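How to run a small 3x3 basketball tournament without losing your mind 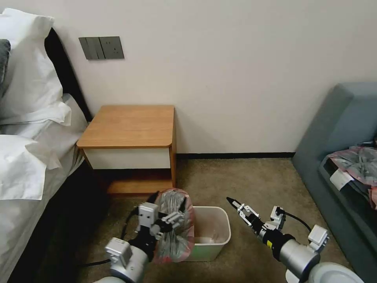

White bedding, dark headboard, switch and socket on the wall.

I've been running a little summer 3x3 tournament in Dosham since before I had grey hair, and every year somebody from another town emails me asking how we do it. I usually type out the same long reply (badly, on my phone, on the bus), so I'm putting it on a page and from now on you're all getting the link.

We play outdoors on 2 courts with 21 teams, so everything below is written with that size in mind. If you've got eight teams and one hoop you can ignore half of it and still have a lovely day!

Get the court before you get the teams

I ring the council in January. It feels daft to be talking about outdoor basketball with sleet going down your neck, but the good dates go early, and the athletics club are quicker than you'd think. Ask for the whole day, including two hours either side of your first and last games, and get the reply in writing. Ask whether the gate is locked and who has the key. I once stood outside ours with a boot full of balls and a tea urn for an hour and ten minutes.

While you're there, have a proper look at the rims. Bounce a ball all over the court as well, especially under the baskets, and chalk a ring round any dead spots so you can show people in the morning.

Sort your groups

With 21 teams I do seven groups of three. Everyone in a group plays everyone else, so each team is guaranteed two games, and then the seven winners plus the best runner-up go through to the quarter-finals. That's 21 group games and seven knockout games (I don't bother with a third-place match, people want their tea by then).

Best runner-up is where the arguments live. Write down how you're splitting ties and send it out with the entry form. Ours goes: wins, then points scored, then a single free throw each until someone misses. Despina Berisha, who has played in more of these than anyone I know, reckons we should use points difference instead. I don't like it, it makes people run up the score on the under-16s. She's still cross about it.

Make the timetable

We play ten minutes or first to 21, whichever comes first, with the clock running all the time except in the last minute. I allow a slot of fifteen minutes per game, which gives you time to clear the court, find the whistle and shout for the team who have wandered off to the chip van.

Do the sums on paper first. Two courts, fifteen-minute slots, eight games an hour. Group games then take a bit under three hours, and I stick a half-hour gap after them so I can work out the quarter-finals without people breathing on me. Start at ten and you can have the final done by mid-afternoon, even with a shower of rain in the middle.

Try not to give any team back-to-back games. With groups of three it's easy enough: play the first game of every group, then the second of every group, then the third. Print the thing in big letters and tape it up in more than one place – otherwise there'll be a permanent crowd around your table and you won't be able to see the court.

Referees and scorers

You need one referee and one scorer per court, plus a spare of each. Players will do a turn at scoring if you put it on the timetable next to their games, so I have the team that's sitting out its group game provide a scorer. Refs I pay. It isn't much, but they turn up and they stay to the end. Tuulikki Riihimäki does our final every year and brings her own scoreboard, a flip-over one with numbers you can read from the car park.

Have a quick chat with the refs before the first game about the stuff that's different from five-a-side: clearing the ball past the arc, twelve seconds to shoot, and who gets possession after a basket. You want both courts calling it the same way.

Money

Last time our whole spend came to £342. Most of it was the refs and court hire, then balls, then a trophy that was smaller than it looked online. We charge per team, not per player, and I don't hold a place until it's paid for. I used to. Three teams vanished on me in one summer and the whole draw had to be redone on the morning, with a biro, on my knee.

What to bring

Four size 6 balls and a pump with two needles. Chalk, tape, a brush for the puddles. Whistles. Bibs in two colours, because two teams will always turn up in black. A first aid kit with far more cold packs than seems sensible. Sun cream. Cable ties, for the nets. Paper timetables, spare pens, and a bell or horn for the end of games.

If you're stuck on the draw, drop me a message with your number of teams and courts and I'll have a go at a timetable for you. I quite like doing them.

Page last updated September 5, 2023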